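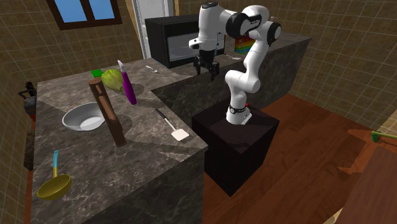 Intan Menon

Clisunura Arm Pedestal, Kitchen Height

Plans and cut parts for a box pedestal that puts a small robot arm beside a kitchen counter. I drew it up for my own build at the Grurosero shared workshop and now sell it as a kit. The arm and gripper are not included.

The simulation model comes with the kit. It has the arm on its dark pedestal at the inner corner of an L-shaped counter, with the gripper pointing down, plus a microwave, a bowl, a spatula, a ladle and a pepper mill or wooden cylinder to practice on. Load it before you drill anything. Move the pedestal in the model until the arm can get to the places you care about, then mark your floor to match.

What you get
Side panels, top plate and base plate, cut and drilled
48 screws
8 leveling feet (4 are spares)
2 cable grommets
Model files and printed drawings

Top plate: 452 mm square
Finish: none, panels ship bare. Mine is painted near black.

Assembly takes an evening. Put the base plate on first and leave the rear panel off until the cables are through. The top plate holes are slotted so the arm base can be turned a little before you tighten it down.

The kit does not include an emergency stop. Fit one you can reach from outside the arm's swing.

Moataz El Idrissi wrote the version of the drawings for the Hajji base, which uses a different bolt circle. Say which one you need when you order. The next batch gets cut in March.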